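From the Kitchen Corner: Cups, Trays and the Small Table

Dear readers,

In the June letter I promised to write about trays, and then there was no space left for it. So I do it now, and I take the cups together with them, because in my opinion the two things should not be separated.

When we opened the tea room in Vambridge, we had 77 cups and no trays at all. The cups stood directly on the tables. It looked nice in the morning, when everything was clean, but by three o'clock each table had rings on it and somebody had to walk around with a cloth all the time. I come from a home where every cup had a tray under it, also when only one person was drinking, so for me this was difficult to watch. I asked for trays, and after some discussion we bought 11 of them from the Jakubowski shop on the corner, which was closing its kitchen department and gave us a good price.

They were not all the same. We got six large ones and five small ones, and we learned quickly that the large ones are too much for a small table. If the tray takes almost the whole table, the guest has no place for a book or for the elbows. The small ones are better. A cup, a spoon, one biscuit – more is not needed.

Several readers wrote to ask if a tray must have the same color as the cup. I don't think so. White cups are the easiest, they go with everything and you can replace one when it breaks. For the tray I like a color which is a little bit cheerful. Many people choose brown or gray and say that it is practical, but a brown tray on a brown table disappears, and then someone puts an elbow on the edge of it and the tea goes to the floor. I have seen this more than one time.

Also the shape is important. Round trays are beautiful, but they are hard to store and they turn when you carry them with one hand. A rectangular tray stands on its side between two cookbooks and takes almost no place. You can push it against the edge of the table and it stays parallel, which makes the whole table look tidy even if nothing else is.

About the table itself I want to say only one thing. Dark tables are kind to trays. We have had light wood in the front room and it shows the color of the tray very little. On a black top it is different, and a pink tray with a white cup near it is enough, you don't need a cloth or flowers.
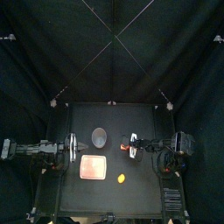 For washing, please use warm water and a soft sponge, and dry the tray at once. If water stays in the corners it leaves a white line, and this line is very hard to remove later. I don't put trays in the dishwasher. My sister does, and hers have become wavy, so that the cup stands a little crooked on them.

Stains from tea go away with baking soda and a few drops of water. Leave it for ten minutes, then wipe. For the inside of the cups the same method works well.

A reader from Dresell wrote that she keeps her trays in the oven when it is not in use. I would be afraid to forget them there, but she has done this for many years without a problem.

If you have old trays which you don't use anymore, you can bring them to the tea room any afternoon before five. We are still missing small ones, and the color is not important to us. Next time I will write about teaspoons, and why we never have enough.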